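Onard : fiches produits de coques et accessoires de téléphone, avec photos

Fiche du jeu de données, version 2

À lire avant de télécharger

Onard rassemble 2000 fiches de vente d'accessoires de téléphone : coques souples, coques rigides, étuis à rabat, verres de protection, quelques supports de voiture. Chaque fiche comprend un titre, un texte commercial, une liste de modèles compatibles et une ou plusieurs photos. Le tout est en français, avec un français de qualité très variable.

Je préfère prévenir : la plupart de ces textes promettent des choses invérifiables. « Protection totale », « qualité premium », « résiste aux chutes ». Résiste à quelles chutes, de quelle hauteur, sur quel sol ? Aucune fiche ne le dit. Si vous cherchez un corpus pour apprendre à un modèle ce qu'est une bonne coque, passez votre chemin. Si vous voulez étudier la façon dont on vend une coque, il y a de la matière.

Origine des fiches

Les textes viennent de deux boutiques en ligne, Urkance et Grovden, qui nous ont remis leurs catalogues avec un accord écrit. Urkance vend surtout des coques personnalisées avec la photo du client, Grovden revend un peu de tout. Les photos envoyées par les clients pour personnalisation ne figurent pas dans le jeu. Muthu Kurian a passé l'ensemble en revue pour s'en assurer, puis Zohreh Ansari l'a refait sans regarder ses notes.

Contenu d'une entrée

identifiant : chaîne, unique
titre : tel que publié, fautes comprises
texte : description commerciale brute
modeles : liste des téléphones annoncés comme compatibles
matiere : valeur déclarée par le vendeur
prix : en euros, au moment de l'export
photos : liste de fichiers
categorie : une valeur parmi 7

Le champ matiere mérite toute votre méfiance. « Silicone », « TPU » et « gel » sont employés l'un pour l'autre, parfois dans la même fiche. Nous avons d'abord voulu harmoniser, puis Isauro Ocampo a fait remarquer, avec raison, que nous n'en savions pas plus que le vendeur. On a laissé en l'état.

Le champ modeles n'est guère meilleur. Une coque « universelle » ne l'est jamais. Certaines fiches annoncent la compatibilité avec deux téléphones dont l'appareil photo ne se trouve pas au même endroit, et je serais curieux de voir le résultat.

Les photos

Les photos de catalogue sont presque toutes des rendus sur fond blanc, et une même image sert souvent à plusieurs références dont seule la couleur change dans le titre. Toute statistique calculée sur les images sans dédoublonnage sera donc fausse. Le script Bạch, fourni dans le dossier outils, repère les copies exactes et une partie des copies recadrées. Une partie seulement : il confond volontiers deux étuis noirs vus de face et laisse passer des doublons évidents dès que le vendeur a ajouté un bandeau promotionnel.
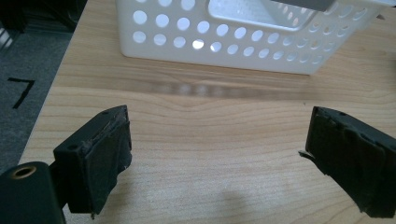

Annotation

Puspita Hidayat et Ngân Lại ont attribué les catégories à la main, chacune de son côté. Les désaccords portaient surtout sur la frontière entre « coque souple » et « coque hybride », frontière que les vendeurs déplacent à leur convenance. Quand aucune entente n'a été possible, la fiche est rangée dans « autre ». Cette catégorie est un fourre-tout, ne l'utilisez pas comme une vraie classe.

Nous ne publions pas de score d'accord. Celui que nous avions calculé en version 1 était flatteur parce que les verres de protection, impossibles à rater, y pesaient lourd.

Ce qui a changé depuis la version 1

- retrait de 17 fiches dont le texte contenait l'adresse d'un client
- correction de l'encodage des accents chez Grovden
- prix vides remplacés par une valeur nulle explicite (c'était zéro, et quelqu'un a publié une moyenne avec)
- nouvelle découpe apprentissage / test, sans photo commune entre les deux, du moins d'après Bạch

Limites connues

Deux vendeurs, c'est peu. Les tournures propres à Urkance sont si reconnaissables qu'un classifieur entraîné sur le texte apprend surtout à deviner la boutique. Nous avons vu passer de très beaux résultats qui ne mesuraient que cela. Testez au minimum en entraînant sur un vendeur et en évaluant sur l'autre, vous verrez les chiffres descendre.

Les prix datent de l'export, en novembre, en pleine période de promotions. Les prix barrés n'ont pas été conservés. Je doute de toute façon qu'ils aient jamais été pratiqués.

Licence et signalements

Usage de recherche uniquement, pas de revente des textes ni des images. Pour signaler une erreur, ouvrez un ticket avec l'identifiant de la fiche. Les tickets du type « le jeu contient du bruit » seront fermés, on le sait déjà.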